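3.2 Land use and the mixed-use requirement

The second part of the study looks at how the mixed-use rule in the Triltthorpe district plan was applied on the ground. The plan asks that ground floors along the main streets be kept for trade, workshops or public services, with housing above. It does not say what kind of trade, and the wording leaves a good deal to the developer of each block.

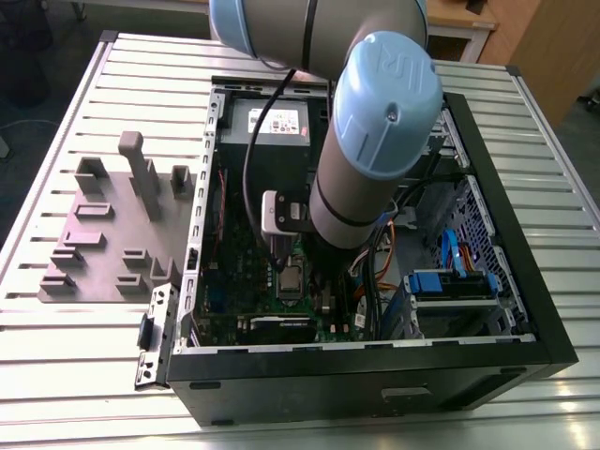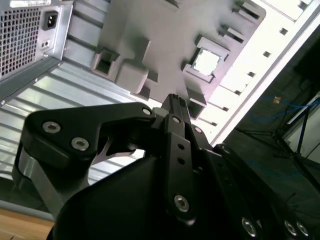
Figure 4. Technical work, two views: (top) an open computer tower case with a robot arm above it; (bottom) a black gripper close to a grey plastic bracket assembly.

The district was laid out on former rail yards in three stages. The first stage, Baxter, runs along the canal and was mostly finished when our survey began. The second, Clendia, fills the middle of the site and has the largest share of rental housing. The third was still being cleared. Taken together, the first two stages hold 969 dwellings on plots that the city leased under separate agreements, and the terms of those agreements differ more than we had expected.

In Baxter, the lease fixed the depth of the ground floor units and required a clear ceiling height suited to light industry. Developers complained about the cost at the time. The units have since been let to a mix of tenants, among them a bicycle shop, a dental practice, two print shops and a preschool. Several have changed hands without any rebuilding, which the property managers we spoke with put down to the ceiling height and to the wide service doors on the courtyard side.

In Clendia, the lease only gave a minimum floor area. Most builders met it with shallow units facing the street and used the rear of the ground floor for storage, laundry rooms and bicycle parking. Of the 40 units in this stage, 8 had no tenant at the time of the survey. All of these are on the two cross streets, where foot traffic is low and there is no tram stop within easy reach. Rents on the cross streets were set at the same level as on the main street for the first lease period, and this was still the case when we left the field.

Yoga Pangaribuan's earlier study of the canal front argued that empty ground floors were mainly a matter of timing, and that they would fill once enough residents had moved in. Our material supports this only in part. Baxter had fewer residents than Clendia through most of the period and still let its units faster. Depth and access seem to matter at least as much as the number of people living nearby. We can't separate the two fully with the data we have, as the stages also differ in street width and parking.

Residents were asked about ground floor uses in a mailed survey. It went to around 800 households in March, with one reminder. Those who answered named food shops and health services most often. Workshops were named rarely, but few people objected to them. The objections that did come in concerned early deliveries and vans standing on the sidewalk, and nearly all were from addresses on the service lane behind the main street.

The city's planning office and the developer Plaline met to review the lease terms for the third stage. The draft dated 07/04/2006 returns to the Baxter model for the main street and drops the ground floor requirement on the cross streets, except at corners. It also allows the first tenant of a corner unit a lower rent. The draft had not been adopted when this paper was written, and the later sections treat it as a proposal only.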